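スケラード・ロボティクス学生プロジェクト「Kuven」 後期参加者募集要項

ウィルデン工科カレッジ課外教育センターでは、学生プロジェクト「Kuven」の後期参加者を下記のとおり募集いたします。本プロジェクトは、二台のロボットアームを用いた物体操作を題材とし、遠隔操縦、動作データの記録、学習済み動作の評価までを学生自身の手で行うものです。専攻および学年は問いません。

1 活動の趣旨

日用品の把持と整理は、形状や置かれ方が毎回異なるため、あらかじめ決めた軌道の再生だけでは対応が困難な課題です。Kuvenでは、かご、容器、小型の瓶など身近な樹脂製品を主な対象物とし、アームの手先に取り付けた小型カメラの映像を見ながら操作を行います。薄い縁をつかむ、持ち上げる、もう一方のアームへ受け渡すといった基本動作を段階的に習得していただきます。
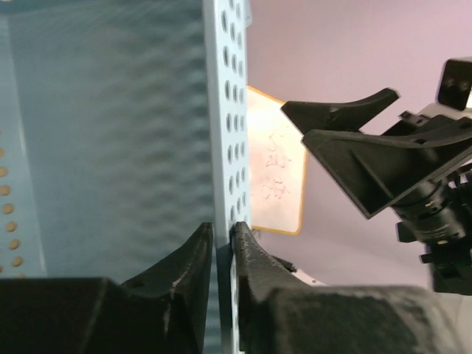

穴のあいた水色の部材の縁にグリッパーの指を合わせる。右は対向するアーム

前期の活動では、縁の把持に関する操作手順書を作成し、後期の参加者が初回から利用できるよう整備いたしました。手順書は受講決定後に配布いたしますので、初回までに必ずご一読ください。

2 活動内容

前半は操縦演習です。指導教員の立会いのもと、一人ずつ操縦卓に着き、単腕での把持から始めます。操縦者以外の参加者は記録係および安全確認係を担当し、役割は各回の途中で交代します。

中盤以降は3名を一班とし、班ごとに整理課題を設定していただきます。対象物の選定、初期配置の決め方、成功と判定する条件は、実験開始前に課題計画書へ記載し、担当教員の承認を受けるものとします。承認後に条件を変更する場合は、変更前の記録を削除せず、別の組として保存してください。 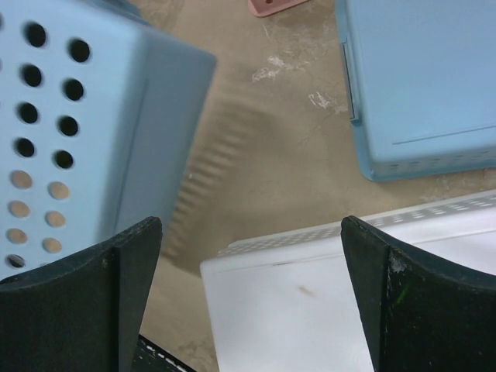

水色のかごと白いかごの間で開いたグリッパー

後半では、班ごとに記録した操作データを整理し、評価実験を行います。失敗した試行についても記録を残し、原因を分類のうえ報告書に含めていただきます。最終回には公開報告会を実施し、各班の発表に続いて質疑の時間を設けます。

3 初期配置の考え方

課題計画書において最も多く差し戻しとなるのは、初期配置の記述が不十分な例です。「かごを台上に置く」という記載だけでは、他の班が同じ実験を再現することができません。開口部の向き、側面の向き、隣接する物との重なり、持ち手穴の位置を、それぞれ区別して記載する必要があります。 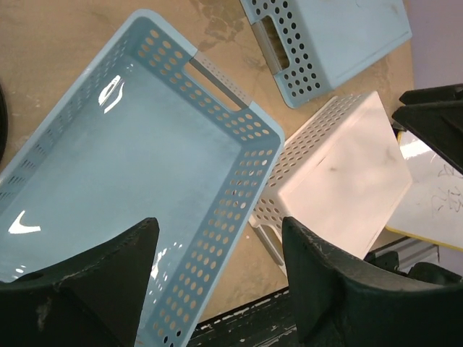 評価実験の難易度は、対象物の種類に加え、その姿勢によっても大きく変わります。計画書では、最も容易な配置と最も困難な配置を少なくとも一組ずつ定めてください。手前の水色のかごは開口部が上を向いていますが、右側の白いかごは平らな底面を外に向けており、両者に同一の把持位置を指定することは適切ではありません。このように向きの異なる物が台上に混在する場合には、物ごとに把持を予定する箇所を図示し、代替の箇所も併記してください。図は手書きで差し支えありません。

4 応募資格

次の各号をすべて満たす方を対象とします。
(1)本カレッジまたは協定校に在籍していること。
(2)全回の活動および公開報告会に出席できること。
(3)安全講習を修了していること、または初回活動日までに修了する見込みであること。
(4)班員と協力し、記録作業を含むすべての役割を担当する意思があること。

プログラミングの経験は必須ではありません。ただし、データの整理にはPythonを使用しますので、未経験の方には別途開講する準備講座の受講をお願いしております。ロボットの操縦経験についても、選考上の条件とはいたしません。

5 使用設備および安全

活動はダガン棟529室で行います。アームの可動範囲内に手を入れる際は、必ず操縦を停止し、安全確認係の合図を受けてください。長い髪は束ね、袖口の広い衣服や装身具の着用はお控えください。

対象物の追加を希望する班は、前週までに持込申請書を提出するものとします。

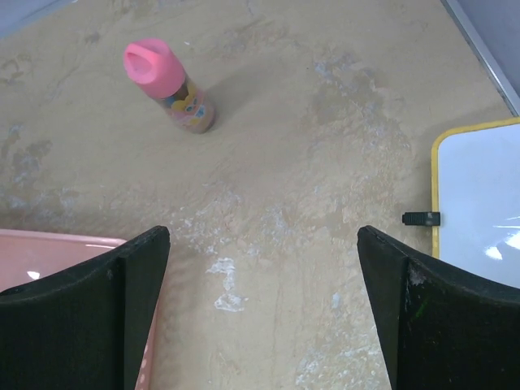
申請書には、品名、材質、重量および外形寸法を記入してください。刃物、ガラス製品、液体の入った容器、可燃物は、理由のいかんを問わず持込みを認めません。持ち込んだ物品は活動終了後に各自で引き取り、作業面を清掃したうえで退室してください。

6 指導体制

主担当教員はギリシュ・セムワル(Girish Semwal)、技術指導はフィリッポス・サランティス(Filippos Sarantis)が務めます。操縦演習は日本語および英語で実施し、報告書はいずれの言語でも提出することができます。

7 参加費

後期分として4000円を申し受けます。手順書の印刷費および消耗品費を含みます。納入後の返金はいたしかねますが、主催者の都合により開講を取りやめた場合は全額を返金いたします。

8 応募方法および選考

所定の応募用紙に必要事項を記入し、志望理由書を添えて、課外教育センター窓口へご提出ください。志望理由書には、取り組みたい整理課題の案を一つ以上記載してください。受付期間は9月中とし、窓口の受付は午後5時までです。

選考は書類により行い、必要に応じて短時間の面談を実施します。選考結果は応募者全員に書面で通知いたします。選考の経過に関するお問い合わせには応じかねますので、あらかじめご了承ください。

9 記録および個人情報の取扱い

活動中に取得した操作データおよび映像は、教育および研究の目的に限り使用します。応募書類に記載された個人情報は、選考および参加に関する連絡以外には使用いたしません。

お問い合わせ先
ウィルデン工科カレッジ 課外教育センター Kuven担当
内線 997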